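Carnet d'atelier, 21 août 2022
Salle Durer, intégration a/v

Repris le câblage côté régie. Les fourreaux posés par Zernar font 2 cm de moins que sur le plan, donc les HDMI avec connecteur ne passent pas. On tire du cat 6 nu et on sertit sur place. Fait 12 départs ce matin, étiquetés des deux bouts (enfin). Le départ 7 ne répond pas au testeur, paire croisée je pense, à refaire.

Baie : ventilation trop près de l'ampli, décaler d'un U. Pas touché au patch audio.
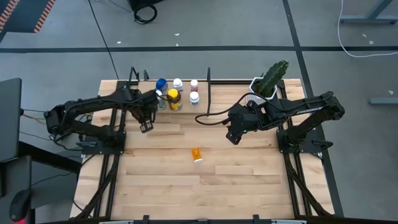

Duygu Akgül : le 7 n'est pas croisé, il est pincé derrière le faux plafond, au niveau de la deuxième trappe. Ne resertissez pas, il faut retirer le câble. Et notez la longueur cette fois.

OK. Câble retiré, nouveau passage par la trappe, testeur vert. Longueur 60 m, un peu long mais ça tient en cat 6.

Haut-parleurs de plafond : Pereyra a livré les suspentes sans les élingues de sécurité. Rien ne monte tant qu'on les a pas. Relancé par mail, pas de réponse à midi.

Mesure rapide au fond de salle avec les deux colonnes provisoires : 83 dB en bruit rose, gros creux dans le bas médium sous le balcon. Retard à caler quand les rappels seront en place.
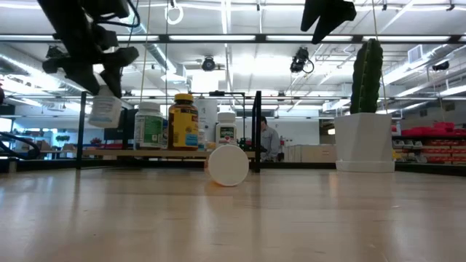 Reste à faire
- élingues (Pereyra)
- décaler l'ampli, puis revérifier la ventilation
- adresses IP des projecteurs, le tableau de Cirkeck est faux sur toute la colonne de droite
- prise au sol côté jardin : couvercle qui ferme pas avec la fiche dedans, voir modèle plus profond
- boucle magnétique, personne n'a prévu la saignée dans la chape. A voir avant le carrelage !!

Pour la boucle, je propose de longer la plinthe et de traverser au seuil. Moins joli, perte sur les rangs du milieu surement. 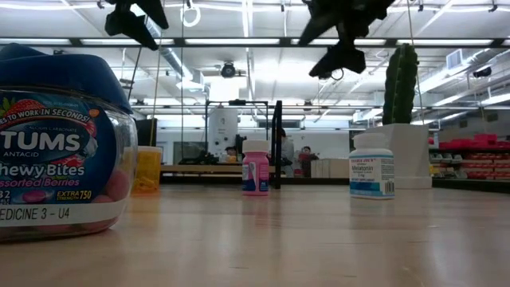

Duygu Akgül répond que la plinthe ne suffira pas, la dalle est ferraillée et le champ va s'écrouler au centre. Elle préfère une boucle en ruban plat sous le revêtement, et demande que Zernar garde le seuil ouvert jusqu'au test. Livraison de la salle toujours prévue en décembre.

Vu. J'appelle Zernar pour le seuil, et je cherche du ruban en stock.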